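Red Kit Comes Out Again as Jedcombe Uniform Swap Opens in January

The Jedcombe uniform and sports kit swap is back, and it's bigger than ever! Doors at the Pretell Hall open at 8 on Wednesday morning, and families can come in any time before lunch to trade outgrown gym clothes for the next size up.

Over 545 pieces have been handed in so far, a terrific number for a town this size, and plenty of them are in the bright red and white that local kids wear for track, soccer and just about everything else. Sorting is well under way, with shorts and T-shirts being folded and matched by size on the cloth-covered tables.

"I love this part," said Tarık Başaran, who organizes the swap. "You shake out a pair of shorts and start thinking about who's going to be running around in them by spring. There's years of wear left in most of this stuff, and the colors are still great."

Red shorts with a gathered elastic waist and a broad white side stripe are the item families ask for most, so it's worth getting there early if you need the smaller sizes.

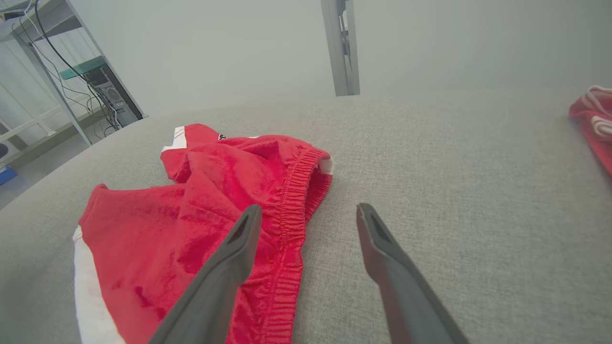
How the swap works

Bring clean kit and you'll get a paper token for each piece, good for anything on the tables. Nothing to bring? Come anyway. Each child can take 2 items without a token, and there's no form to fill out. Last year 236 pieces found new homes in a single morning, and the line went out the door and halfway to the bakery (which sold out of cinnamon rolls, so plan ahead).

Shorts and shirts are being paired up where the sizes agree, so a child can walk out with a full outfit. The red T-shirts with white bands at the cuff and hem go nicely with the striped shorts, and the folding crew has been putting them side by side to check.

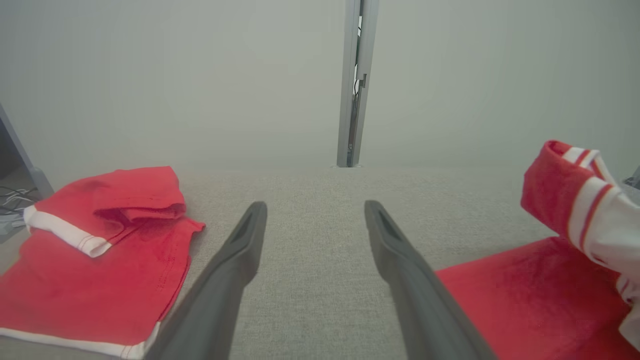 Sweatshirts and rain jackets will be on racks near the stage, and shoes have their own corner this time after last year's great sneaker pileup. Ghoneim Dry Cleaners is lending the hangers and will fix loose hems for free while people wait.

Anything left at the end of the morning goes on to the Wuvcombe swap, where the organizers are hoping for larger sizes in particular. Late donations can be dropped at the hall's side door until 6 the evening before. Please tie shoes together by the laces and empty the pockets first!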